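PRESS RELEASE — for immediate use

Hilteck pauses Turemon kitchen arm software after fault found in sink tasks

Update to customers, fitters and trade press. February

Hilteck has stopped the rollout of version 113 of the control software for its Turemon kitchen arm, after a fault was found in the way the arm judges height over a sink. No one has been hurt. The arms already out with customers can still be used for worktop and table jobs, but all sink work is switched off until further notice.

What went wrong. The software keeps a height map of everything under the arm. On a flat worktop this works as it should. Over a sink with two levels — a shallow drainer next to a deep bowl — the map could carry the drainer height across into the bowl. The arm then thought the floor of the bowl was higher than it was. It let go of things too early. Mugs and plates dropped the last bit of the way.

The opposite case is the more serious one and is the reason for the pause. Moving back from bowl to drainer, the map could hold on to the lower height for 300 milliseconds. In that time the arm was allowed to push down onto a surface it beleived was further away. The force limit did cut in on every run we have on record, but it should not have been needed.

How it was found. Brastance, who carry out our outside safety testing, reported a cracked plate on a test bench at 7.40 in the morning. Our own team then went back over the logs. Out of 2,174 sink runs, 900 had been done on single bowls only, where the fault does not show up. Too many, and we accept that. The two-level sinks were in the plan but came late, and version 113 was signed off before that batch had been read through properly.

"We should of caught this before it left the building," said Cosimo Orlandini, head of product safety at Hilteck. "The runs were there. We had the numbers and didn't look at them in the right order. Sink work stays off until Brastance are happy, and I'm not giving a date for that today."

What we are doing now. Every sink layout in the simulator is being run again from scratch, two-level ones first. Mixed loads too — crockery, taps in the way, dark items on dark surfaces, shiny things.
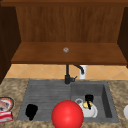 The height map will be cleared each time the arm crosses an edge, and the arm will stop and measure again before it moves down. Slower, yes. Tests on real benches follow at our Lau site once the simulated runs are clean.

What customers need to do. Leave the arm switched on and connected overnight so that the sink lock can load. A yellow light on the base means it has. If there is no yellow light by morning, turn the arm off at the wall and ring the service desk. Please do not try to go back to an older version by hand, as this also removes the lock.

Fitters with arms in stock: do not install over two-level sinks for now. Single bowls can be fitted but the sink tasks will stay off there as well.

Anyone who has had breakages during a sink task can claim for them through the service desk. Keep the pieces if you can, or take a photo. Run logs are stored on the arm and do not need to be sent in seperately.

A further notice will go out when the Brastance report is in.

Press contact: Hilteck press office, Lau

Ends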